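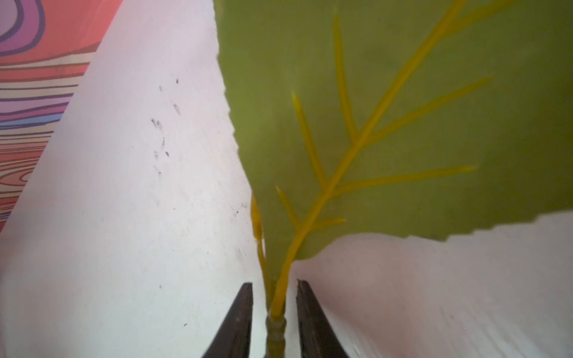
Eu trabalho por conta própria há dois anos e passei boa parte desse tempo sem fazer ideia de quanto valia uma hora minha. Foi por isso que criei o Caderno Fadier, um planner de revisão trimestral para quem é freelancer e não tem chefe a marcar reuniões de avaliação. A capa é verde-azeitona com uma risca amarela, as mesmas cores da folha artificial lá de cima (adoro esta combinação!).

O que vem no caderno
São 60 páginas, cosidas, que abrem bem planas na mesa. Cada trimestre começa com as contas — o que entrou, o que saiu, que clientes deram mais trabalho do que dinheiro — e só depois vêm os objetivos.
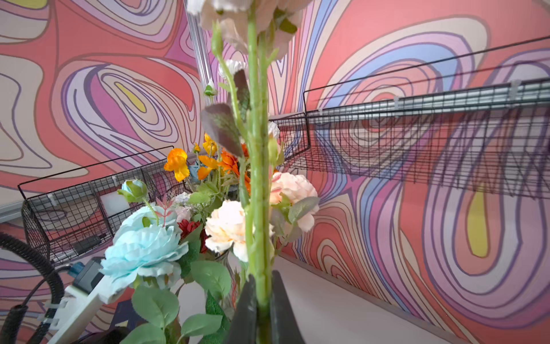 Como eu o uso
Reservo uma manhã em abril, faço café e respondo às perguntas à mão, sem computador por perto. Às vezes risco metade e recomeço, e as folhas aguentam bem a caneta de tinta permanente.

Também há um suplemento Karimi para grupos de mastermind, com guião para sessões de 50 minutos. Vende-se à parte, na loja Wistberg.

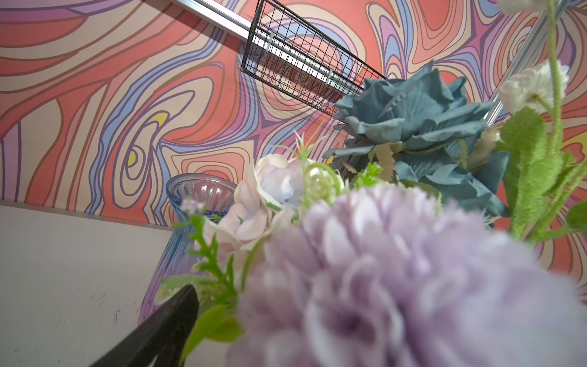 Envios e trocas
Mando tudo por correio registado. Se o caderno chegar amassado, escreva-me e eu envio outro.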